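Clundau Textured Wall Finish, Interior
Product code: CL-2 Medium Grain
Manufacturer: Resach

Overview
Clundau is a ready-mixed, water-based plaster finish for interior walls. It is applied by trowel in 2 coats and left with a visible grain. The finish is intended for living rooms, hallways, offices and other dry areas. It can be used in kitchens away from the sink and stove. It is not rated for shower walls, exterior walls or ceilings over wet rooms.

The binder is an acrylic and lime blend. The filler is ground marble with a maximum grain size of 2 mm. The product contains no added fragrance.

Technical data
Form: thick paste
Base color: off-white, tintable
Sheen: matte
Container: 5 gallon pail
Touch dry: 4 hours at normal room temperature
Second coat: after 12 hours
Full cure: 14 days
Application temperature: 50 to 85 °F
Cleanup: water, before the product dries
Shelf life: 18 months, unopened

Suitable surfaces
Primed drywall, cured cement plaster, sound painted masonry and fiber cement board. Glossy paint must be sanded to a dull surface. Wallpaper must be removed together with the paste residue. Do not apply over bare metal, bare wood or any surface that moves.

Color
The tint is mixed through the full depth of the material. Minor scratches therefore show the same color as the surface. Strong yellows, reds and greens use more pigment and may extend the drying time by several hours. Order all pails for one wall from the same batch. If two batches must be used, change over at a corner.

Textured surfaces read darker than a flat color chip. A test panel is recommended before ordering, viewed both in daylight and under the lamps that will be used in the room.

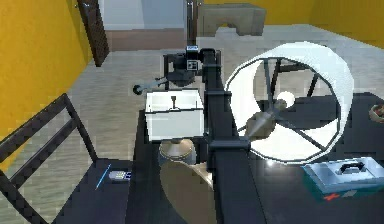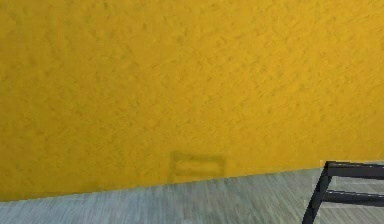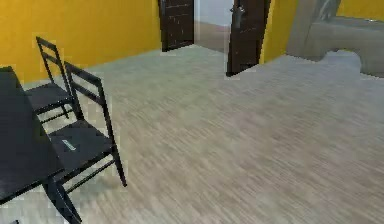
Surface preparation
1. Fill holes and cracks with a setting-type filler and sand level.
2. Remove dust with a damp sponge. Allow to dry.
3. Apply one coat of Stilidholm bonding primer, tinted close to the finish color. An untinted primer may show between the grains.
4. Mask baseboards, window trim and outlets. Cover the floor to at least 3 feet from the wall.

Application
1. Stir the pail with a slow-speed mixer. Do not add more than one cup of water per pail.
2. Apply the first coat with a stainless steel trowel, held nearly flat, to the thickness of the grain.
3. Apply the second coat in short overlapping strokes. Diagonal strokes give a directional grain. Circular strokes give an even one.
4. Work from one corner to the next without stopping. A dried edge in the middle of a wall will remain visible.
5. Pull the masking tape while the second coat is still soft.

Walls longer than 16 feet need two people, one laying on and one finishing.

Care and repair
Dust with a soft brush. Marks can be removed with a damp cloth and mild soap after full cure. Do not use abrasive pads. For dents, wet the area, fill with leftover product and match the original stroke direction with a small trowel. Keep a sealed quart of the original batch for this purpose.

Test record
The current formula was tested for wet scrub resistance by Chantal MacLeod at the Resach laboratory. Panels passed 2000 cycles with no exposed substrate. The test report is available on request.

Ordering
Trade orders are handled by Alemayehu, the regional distributor. Tinted pails are made to order and cannot be returned. Contact Koen De Bruijn at the Alemayehu trade desk for batch matching and sample boards. The tinting line is closed for maintenance during the first half of August.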